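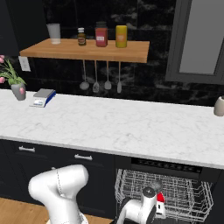
Figure 4. Simulated kitchen with the arm at the open dishwasher.

Unit 5: When the Dishwashing Station Gets a Robot

Welcome back! Today is the part of the course I look forward to most, the dish room. It is loud, humid, badly paid and full of skilled people, and it tells us more about automation at work than most of the factories we've covered so far.

Our running case is Tarkari, a catering company that serves 600 lunches a day out of one kitchen. In April it began planning for an arm called Skarero to take over loading and unloading. Before anyone touched the floor plan, the shift lead, Lucinda Delacroix, wrote out everything her crew does between 11 a.m. and closing. Her list had 64 separate tasks on it. The managers had written down "wash dishes."

Keep that list in mind for the whole unit – it is the best document in your reader (start with the section on breakage).

Tasks and jobs

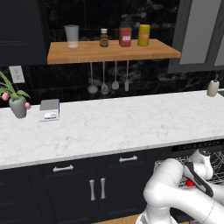
A job is a bundle of tasks, and a machine usually takes some of them and leaves the rest in a new order. Economists like to talk about the share of tasks that can be automated, but the people on shift care about which ones are left and how they fit together. Take a kitchen where the arm is reaching into the dish rack. There is still a shelf above the counter with a glass, a small bottle, a jar and a yellow container on it, and deciding what goes back up there, what needs refilling and what is past its date belongs to somebody. At Tarkari those small decisions used to happen while hands were busy with plates. Once the plates go, the decisions need their own time on the schedule, and Lucinda had to fight for it!

Who teaches the machine?

Deming Luo, who ran the trials in simulation, asked the crew to review failed attempts with him. They spotted things he had missed, such as how a stack leans before it slides, or why you leave a gap beside a deep bowl. Two of the dishwashers now spend part of each week on this review work. It is interesting work and they are good at it. Whether it comes with a new title and a raise was still being argued when our case notes end, so please don't write in your papers that it was settled.

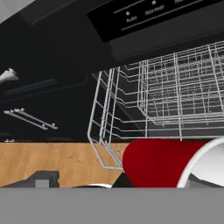 What happens to a worker's pace when a robot shares the station?
It depends on who controls the start and stop. If the crew can pause the arm, people tend to set a rhythm that suits them; if it runs on a fixed cycle, they end up feeding it at its speed.

For next time

Read the Tarkari task list and mark each task as moved, changed or left alone. Pick one "changed" task and write a page on what the worker needs to know now that wasn't needed before. Bring a printed copy, as we'll swap in pairs.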